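8/30/25, bench notes, drinks restocking cell

Long one today, so I'm writing this before I forget half of it! Wing-yan Chung came over from the Ulel store to talk through what the night crew wants from the arms, and it wasn't what I had on my list. I figured speed. She says they can live with slow. What wears people out is the bending and reaching, 800 bottles and cans a shift, and then somebody has to go back and stand up whatever fell over.

So we spent the afternoon on glass. Upright bottles first, then lying down (the crew calls those "sleepers", and I'm stealing that). Mahnaz Rostami wants the grip force limit at 300 on both sides until we've done the cold bottles. Fine by me - I'd like to keep my floor dry.

Open question from Wing-yan: who gets called when an arm stops at 3 a.m.? Right now it's the shift lead, who already has the deliveries. I don't love that.

Bottles and cans on the bench:

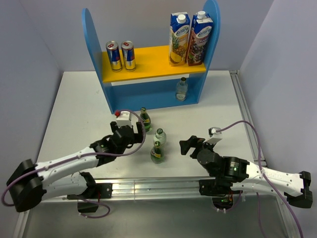
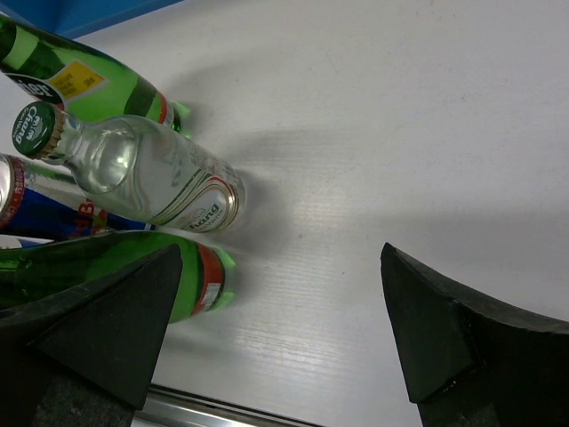
The other thing she brought up is hours. Two people on nights have heard that Plikitz cut a shift after their install, and they're worried, and I didn't have a good answer for them. Mahnaz is going to ask Bormont to put the staffing plan in writing before November. I said I'd go down and do a night with the crew myself - bending included.

To do: new finger pads, ask Rahimi about the spare servo, send Wing-yan the stop-button drawing.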